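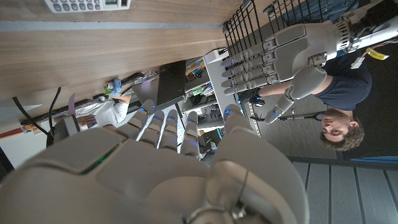
¿De dónde sale un zumbido que solo se oye cuando alguien se apoya en la mesa?
Casi siempre de algo que toca el tablero por debajo y que con el peso cambia de sitio: un cable colgando, una regleta mal sujeta o un tornillo que se ha cansado de su oficio.

Incidencia 109
Sala: Grenov
Categoría: Mobiliario / Ruidos
Prioridad: baja (según Praston), insoportable (según los usuarios)
Apertura: 18 de septiembre de 2023
Estado: resuelta, con una tarea pendiente

Descripción del problema

Se oye un zumbido grave en el lado de las mesas. Aparece cuando alguien apoya los codos o escribe con cierta convicción, dura un rato y se apaga solo, normalmente en cuanto llega otra persona a escucharlo. Las mesas son el modelo Briem de Clesolden, con tablero de madera clara y la tira gris a lo largo del canto. Hasta este verano estaban calladas.

El formulario pedía indicar "impacto en la actividad". Se marcó "moderado" porque la opción "una persona ha empezado a comer en el pasillo" no figura en el desplegable.

Primera respuesta del soporte

Praston contesta que se compruebe si la mesa está nivelada. Se comprueba. Está nivelada. Contesta entonces que se compruebe si el suelo está nivelado. Aquí ya hubo que pedir prestado un nivel más largo, pero también se comprobó, y el suelo de madera está perfectamente dentro de lo que cabe esperar de un suelo.

Piden además una grabación del ruido. Se adjunta un audio en el que se oyen una silla, una tos y una conversación sobre el aparcamiento. El zumbido no comparece. El soporte responde que "no se aprecia incidencia" y propone cerrar el caso. No se acepta el cierre.

Pruebas hechas en la sala

1. Apagar las pantallas. El ruido sigue. Se descarta la electrónica, al menos la que tiene botón de apagado a mano.

2. Quitar todo lo que hay sobre el tablero. Esto llevó más de lo previsto, ya que cada objeto tenía un defensor. La calculadora blanca fue la última en irse y la primera en volver. Con el tablero despejado el ruido sigue igual, quizá un poco más claro, como si agradeciera el espacio.

3. Apretar los tornillos de las patas. Uno iba flojo y dio media vuelta de alegría a todo el mundo. El ruido sigue.

4. Presionar la tira gris del canto mientras otra persona se apoya. La tira no vibra. Queda constancia de que durante la prueba pasó una visita y de que nadie encontró una forma digna de explicar por qué había gente abrazada a una mesa.

5. Revisar la perfilería del suelo. La pletina metálica que cruza la madera era la sospechosa favorita de media sala, sobre todo de la media que tropieza con ella. Se pisó por un extremo, por el otro y por el centro, con zapatilla y con bota. No suena. Tropezar se sigue tropezando, pero eso es otra incidencia.

6. Revisar la pared de paneles acústicos. Los paneles perforados blancos están para absorber el sonido, y sería feo que se dedicaran a fabricarlo. Se fue apoyando la palma en cada junta mientras sonaba el zumbido en la mesa. Nada. Lo que sí se notó es que cerca de esa pared el ruido casi desaparece y que, en cambio, bajo el hormigón visto del techo parece venir de todas partes. De ahí las discusiones de las semanas anteriores sobre la dirección del sonido, en las que todos tenían razón según dónde estuvieran sentados.

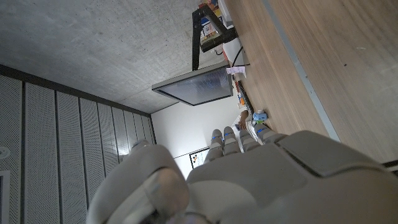 Segunda respuesta del soporte

Con los resultados anteriores, Praston traslada el caso a Clesolden como fabricante de las mesas. Clesolden pregunta por el número de serie, que está en una etiqueta pegada bajo el tablero. Agradecemos la pregunta, pues fue lo único de todo el intercambio que obligó a alguien a tumbarse en el suelo y mirar hacia arriba.

La etiqueta se encontró. También se encontró lo demás.

Diagnóstico

Bajo la mesa hay cables negros que cuelgan desde el canto trasero. Uno de ellos pasaba por encima de la bandeja metálica, daba una vuelta innecesaria y volvía a salir, de manera que el transformador quedaba suspendido con la esquina rozando la chapa. Mientras nadie tocaba la mesa, el transformador colgaba sin molestar. Al apoyarse alguien, el tablero cedía lo justo para que la esquina hiciera contacto y la bandeja amplificara la vibración con un entusiasmo que ya quisiéramos en los altavoces de la sala de reuniones.

Se confirmó así: una persona debajo sujetando el transformador con la mano y otra arriba con los codos puestos. Sujetado, silencio. Soltado, zumbido. Se repitió hasta que la persona de debajo pidió el relevo.

En cuanto a por qué se apagaba solo: el transformador se balanceaba un poco y acababa separándose por su cuenta. No hay más misterio, y es una lástima, porque la teoría de las tuberías tenía bastantes seguidores.

El origen de la vuelta innecesaria parece estar en la limpieza de cables de antes de las vacaciones, que en su día se dio por terminada con mucha satisfacción y un correo de felicitación. Se recogieron los cables que se veían desde la puerta. Los que se ven desde el suelo no entraban en el alcance.

Solución aplicada

Se desenrolló el cable, se sacó el transformador de la zona de la bandeja y se fijó al travesaño con 2 bridas de velcro. De velcro y no de plástico: la última vez que se usaron bridas de plástico hubo que cortarlas con unos alicates, y con ellas se cortó también un cargador que no había hecho nada. Se puso además una tira de fieltro adhesivo en el borde de la bandeja, por si a alguien le da por volver a ordenar.
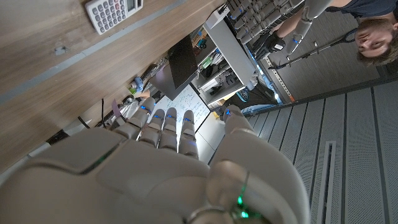

El velcro se colocó holgado a propósito, para que se pueda mover la mesa sin arrancar nada, y el sobrante del cable quedó recogido en un bucle ancho contra el travesaño. Si alguien encuentra ese bucle y le parece feo, que lo deje. Es feo y funciona.

Después se hizo una prueba de 60 minutos con gente sentada, tecleando y apoyándose como de costumbre. Sin zumbido. En ese rato se descubrió que la silla del fondo chirría, cosa que al parecer hacía desde siempre y que el otro ruido tenía tapada. No se abre incidencia por la silla hasta que se recuperen los ánimos.

Notas para quien vuelva a mirar esto

Antes de abrir un caso por ruidos en una Briem, pasad la mano por debajo del tablero con alguien apoyado encima. Si el ruido cambia al tocar un cable, ya está. El formulario de Praston es muy completo y no incluye esta prueba en ninguna de sus pantallas.

La pizarra no es un registro. Parte de las pruebas se apuntó allí con rotulador y hubo que reconstruir el orden de memoria, así que los puntos 4 y 5 podrían ir al revés – a efectos del resultado da lo mismo, pero ha habido quien ha pedido que conste.

Lo que se retiró del tablero para la prueba 2 ha vuelto a su sitio. Si a alguien le falta algo pequeño, que mire primero en la mesa de al lado y luego en su propia mochila.

Pendiente

Revisar el resto de las mesas por debajo en octubre, aprovechando que hay que leer todas las etiquetas de serie para Clesolden. Llevar linterna y algo para tumbarse encima. La pletina del suelo se tramita aparte, en la categoría "Suelos / Otros", donde Praston ha pedido ya, como primera medida, que comprobemos si la mesa está nivelada.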